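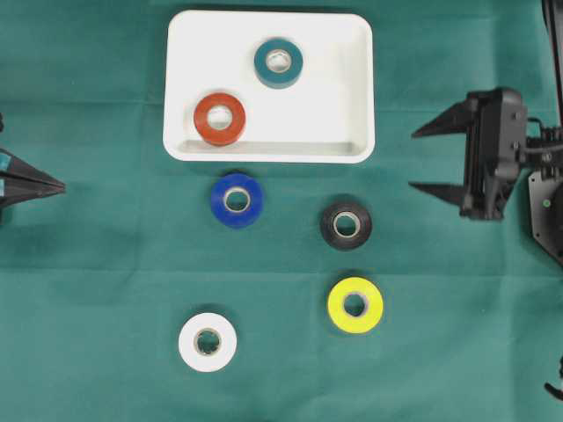

Two-arm tape sort: planner stops with one roll "missing" after a successful place

Community Help > Planning and Perception > Ultard 

Posted by bodgedgimbal

I have a two-arm tabletop setup running Ultard for task planning, with Herkero doing detection and segmentation. The job is not glamorous. Six rolls of electrical tape, all different colours, start on a green cloth and end up in a white tray. A toddler could do it, and would want less documentation.

Picking is fine. Placing is fine. The trouble is that the planner checks the world state after each place and then disagrees with me about what has happened. It puts the white roll in the tray, looks at the tray, decides there is no white roll in it, and sends an arm back out to the cloth to find the one it has just put away. It searches, finds nothing, searches again with a slightly wider radius, and then aborts with OBJECT_LOST.

Over 117 logged episodes I had 32 aborts. Nearly all of them are the white roll after placement. The rest are the teal one, which drops out of the scene while it's still on the cloth and comes back a moment later as though it had stepped out for a smoke.

What I've tried:

Lowering the Herkero confidence threshold. It now finds the white roll. It also finds a crease in the cloth and would like to pick it up.

Raising the search timeout. Same result, only later.

Swapping the order so white goes in last. This helps the numbers because everything else is already done by the time it fails, but I'm aware that this is cheating.

Is there a proper way to tell the planner that a thing it was holding a second ago probably still exists? I'd rather not retrain the detector if this is a settings problem. Grateful for anything, including being told to read the manual, provided you say which page. 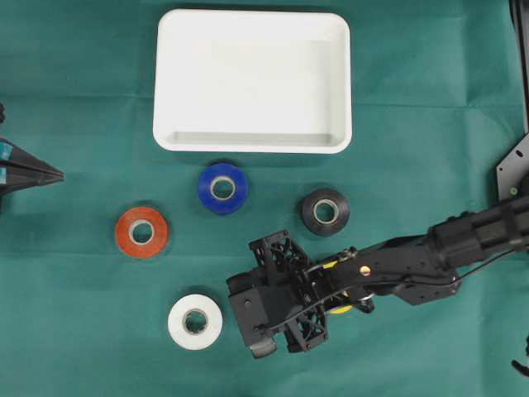
snagged_cable

White on white and teal on green, your detector is doing colour segmentation whatever the brochure says. Put a different cloth down and buy a grey tray. Took me ten minutes on our Rallstead bench and I've not thought about it since.

bodgedgimbal (comment)

The cloth and the tray are fixed by the task spec. I did ask. Also it would be nice if it worked in a world where people own white things.

snagged_cable (comment)

Fair. Tray was eight bucks, but fair.

pelicanframe

The cloth advice will get you out of trouble and the previous poster is right about the cause, but you've got two separate problems and only one of them is perception.

Out of the box, Ultard rebuilds its symbolic state from the detector every time it replans. It has no memory. If Herkero returns no mask for an object, the predicate on_tray(white) goes false, on_cloth(white) is the only other location it knows, and off goes the arm. The planner is being perfectly logical about a very poor piece of information — I've had managers like that.

What you want is a belief layer between the two. Keep the last confirmed state for each roll, and only change it on positive evidence: seen somewhere else, or a gripper event. "Not seen" should lower a confidence value and leave the location alone. Gripper events are the good bit, and people forget them. A close that stalls before full travel means something is between the fingers, and the arm's pose tells you where that something is, whatever the camera reckons.

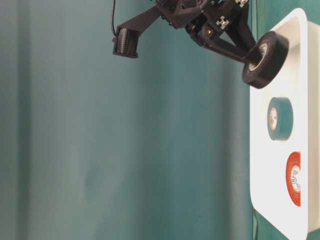
Same with the release. If the fingers open over the tray footprint at the planned height, and the close beforehand reported a stall, write on_tray at 95 per cent and let vision argue you down from there. It will have to work for it.

In order, this is how I'd go about it:

1. Turn off full_state_refresh in the Ultard config. It's on by default for reasons I assume were good at the time.

2. Add the held-object predicate and feed it from gripper position, with a small deadband. Mine chattered badly without one. Then get a second view into the final check. A side camera sees the printing on the cardboard cores, and the cores are much easier to find than a white ring on a white floor. Detect the core, infer the roll.
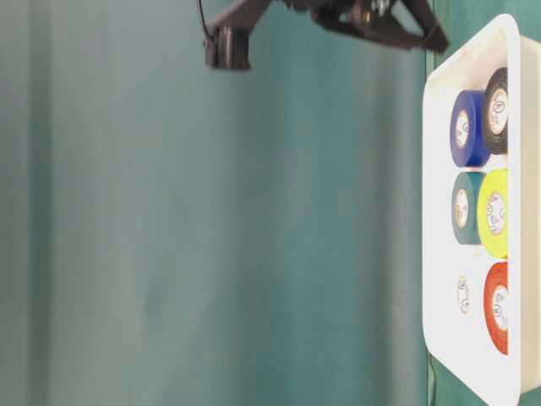 3. Put the threshold back where it was. Creases are not tape.

4. For the teal roll, use the Hallgrímsson tracker plugin, or any tracker that will coast through a few empty frames. I hold a lost object for 11 frames before it's allowed to worry anyone.

5. Move white back to its old place in the order and rerun the lot, otherwise you won't know whether you've fixed it or just hidden it again.

One warning. A belief layer will happily believe in a roll that slipped on release and wandered off across the bench. Keep one hard visual check at the end of the episode, both cameras, arms parked out of the way.

bodgedgimbal (comment)

Did 1 to 3 this afternoon and the pointless searching has stopped. Teal still flickers, haven't installed the tracker yet because it wants a newer Herkero than I've got. Marking this as the answer. Still no page number for the manual, I notice.

pelicanframe (comment)

It's in the release notes for the version before yours, under "minor".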